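The Shirts I Can't Throw Out

I own 43 T-shirts and wear maybe six of them. The rest live in the hall closet, and last November I finally hauled every one out onto the bed (big mistake, I slept on the couch!).

My friend Cathal Hennessy swears by hanging everything, so I bought a Kamholm rail and gave it a go. Folding is faster, but I do love seeing what I've got. Dark things are the hardest to tell apart, and a bit of print saves me every time, like white lettering on a curve with some red-orange and blue.
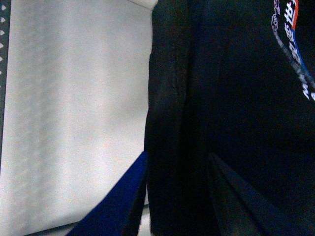
What went to the thrift store

Two bags, mostly freebies. I kept the Zakeren one, holes and all.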